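Bedroom, before lunch

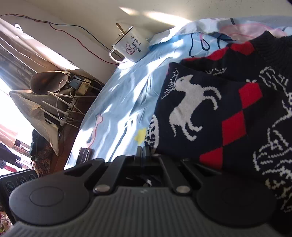
I started on the winter woollens today, a good month later than I meant to. The wardrobe in the back bedroom has to be cleared before the new one comes from Cestomach, and they want the old one out of the room for the delivery. I did the coats first and hung them in the hall, then the scarves, then the jumpers one at a time on the bed. The navy one with the white horse and the red diamonds was the hardest to decide on. It's a heavy knit and I only wear it a few weeks of the year. The sun had got round onto the blue duvet by then and I sat beside it for a bit and had a rest. The enamel mug was up against the wall with the stick still in it, and I took it down to the kitchen on my next trip.

In the end I kept the jumper. Two grey cardigans and a green vest went in the bag for the op shop on Bodin Street. The vest has been too small since the year I bought it.

I had to look up how to fold the thick ones. I used to hang them, and the shoulders went to points. Now it's sleeves in to the middle, then thirds from the bottom, and they lie flat in the drawer. The navy one took three goes before it would fit under the lid of the storage tub. I put a cedar block in with it. The blocks are from Flarnuvex and came seven to a packet, so there's one for each tub and a couple over for the hall cupboard.

Wardrobe measurements, so I have them written down somewhere other than the back of an envelope: the new one is 1482 mm wide and the wall is a bit more than that, with 83 mm left over on the window side. The skirting board may need trimming. I'll ring in the morning and ask whether their blokes do that or whether I need to get someone in first. The old one cost me $400 second-hand and I doubt I'll get fifty for it, with the door the way it is.

Lunch was toast and the last of the soup. Afterwards I did the shoes, which didn't take long, and found the missing brown glove inside a boot. The other one of the pair went out in the autumn, of course.

Left to do: top shelf, the box of belts, the blankets that came from Cular. The blankets want airing before they go away, so they'll have to wait for a dry day with some wind. I'll strip the bed tomorrow and wash the duvet cover while I'm at it.

My back is sore from bending. Bath, then bed by nine if I can manage it.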